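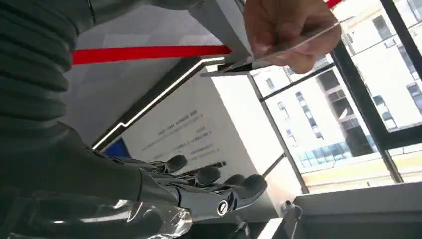 Open robotic hand near a person's hand holding a thin transparent sheet.

Zemgate Close-Work Rule Set
Bench rules and sign-off sheets for people working within reach of a robotic arm and hand

Made by Rulluvach
Item: Zemgate Close-Work, bench edition
Price: $339 per set
Replacement log pads sold separately

Overview

The Zemgate Close-Work Rule Set is a printed set of working rules for benches where a person and a robotic hand handle the same materials. It covers thin film, bags, sleeves, sheet stock and other light items that fold, slide or cling. It is meant for labs, training rooms and small assembly shops that already have a risk assessment and need something at the bench that operators will read.

The set does not replace a risk assessment, the robot maker's manual or the safety rules that apply where you work. If a card and your manual disagree, follow the manual and mark the card.

What is in the box

30 rule cards, wipe-clean, on a ring
2 wall sheets with the short form of the rules
5 sign-off log pads
1 bench holder with screws
1 setup guide

The short form

These are the rules as they appear on the wall sheet. The cards give each one in more detail, with space for local notes.

Before work
Name one operator. The operator has the stop control within reach and does no other job.
Try the stop control at the start of each shift and write the result in the log.
Check arm covers and sleeves for tears, loose ends and folds that could catch.
Take off rings, lanyards and loose gloves. Tie back hair.
Agree on the words for ready, hold and stop. Say them out loud once.

During work
Keep fingers out of an open robotic hand, even when the arm is still. A still arm may be waiting for its next command.
Hold thin sheets by an edge, with the fingers away from the side the robot will take.
Do not reach between the palm and the fingertips to straighten a sheet. Call hold, wait for the operator to answer, then step in.
Keep loose film and empty packaging away from the wrist and finger joints.
If clear plastic is close to the arm, the operator should know where it is before the arm moves. Clear material is easy to lose sight of under bright light or beside a window.
One person hands over at a time.

After work
Park the arm in the agreed position and remove power as the manual directs.
Look over the finger joints for scraps of film.
Fill in the log. Near misses go in the log too.

Thin and clear materials

Cards in the film section deal with material that is hard to see and hard to feel. They ask the site to choose a plain backing for the work area where the job allows it, to set out where offcuts go, and to decide how long a strip can be before a second person is needed. The cards leave the length blank. It depends on the arm, the speed and the material, and the site should fill it in from its own assessment.

There is a separate card for glare. It asks the operator to stand at the bench at the time of day when the work will be done, look toward the hand from the operator's position, and note anything that cannot be made out. Blinds, a different standing position or a different start time are all listed as options.

Sleeves and covers

Fabric and molded covers change how an arm moves and how it sheds heat. Fit only covers the robot maker allows. The cover card has boxes for the part name, the date fitted and the initials of whoever checked the full range of motion afterward. A cover that bunches at a joint should be refitted before work goes on. Do not tape it.

Who fills in what

The blanks on the cards are filled in by the person responsible for the bench. Operators sign the log pad each shift. Visitors sign the visitor line and stay behind the floor mark unless the operator invites them forward. Rulluvach does not collect or review completed logs.

Revision notes

The current edition is dated 1 January 2020. It was edited by Soudabeh Ghasemi, with the film handling section by Reynaldo Dalisay. The main changes are larger type on the wall sheets, a new glare card, and a rewritten hold-and-answer rule. The old rule let the person at the bench step in after calling hold. Now the operator has to answer first.

Sets bought before this edition can be updated with the change pack, which has the new cards and both wall sheets. The next review is planned for July.

Compatible items

Flelura bench holder, long version, for benches with a raised back edge
Flelura floor marking tape, red or yellow
Galang log binder, fits used pads from this set

Care

Wipe cards with a damp cloth. Local notes should be written in permanent marker and can be removed with alcohol wipes. Replace any card that can no longer be read from the operator's position.

Ordering

Sets ship flat and the holder needs a screwdriver. Sites with more than one bench should order one set per bench, as the blanks will be filled in differently for each. Wall sheets can be bought singly. Cards can be replaced one at a time by giving the number printed in the lower corner.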